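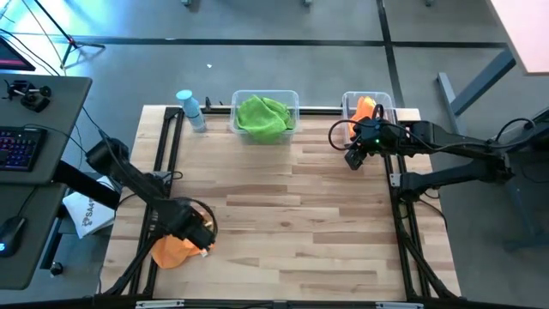

benchrat8
Does anyone else get cable snag at the wrist on a two-arm cloth cell? Ours sorts orange and green cloths into two clear bins. The left arm faulted 3 times on Saturday, always when the wrist rolled past the rail.

Lesell_tom
How much slack is in the loop? I'd shorten it and tie it back to the forearm.

benchrat8
Quite a lot. It bulges out to one side when the gripper points down.

dullblade
Don't shorten it. We did that on our Botus cell and pulled a connector inside 20 cycles. Move the tie up one link and leave the loop alone.

Lesell_tom
Disagree – a loop that size will find a clamp sooner or later. Take out 2 cm at a time and jog the wrist to both limits by hand speed.

benchrat8
Moved the tie first, as that was easier to undo. Bins stayed where they were.
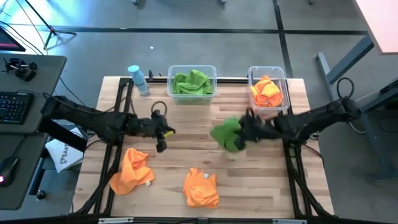 Both arms over the bench, green cloth in the right gripper.

primeo_fan
Check the rail bolts too. Ours had worked loose and the arm sat low on that side.

dullblade
Good point. Do that before you touch any cable.

benchrat8
Will do the bolts tonight after 8 and post the fault log.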